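15 March 2026

I have been cooking for the week in one go since August, when my shift at Cotian Street changed and I stopped getting home before eight. It took a few tries to find a routine that I could keep up.

I shop at Cludell on the way home the night before. The one in Verkadton is bigger, but it adds 20 minutes to the trip and the vegetables are no better. I spend less than I used to, mostly on account of not buying lunch at work.

Rice goes on first. I cook 500 grams dry, which lasts me and my sister through four dinners and a couple of lunches. I rinse it twice and leave the lid alone until it's done. Beans or lentils go on the back burner, and whatever vegetables I bought go in the oven with oil and salt. Chicken is last — it needs the most watching.

Rice shouldn't sit out on the counter all evening. I spread it out so it cools quickly, then put it in the fridge. Anything I won't eat within 2 days gets frozen flat. It reheats fine with a spoonful of water.

Sauces I keep separate. I tried mixing everything together at the start and was sick of it by the third night. Now I make one tomato sauce and one with peanut butter and lime, and switch between them.

Next I want to try soup, if I can clear enough room in the freezer.
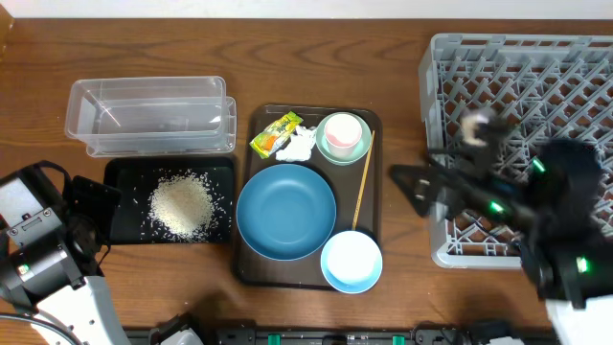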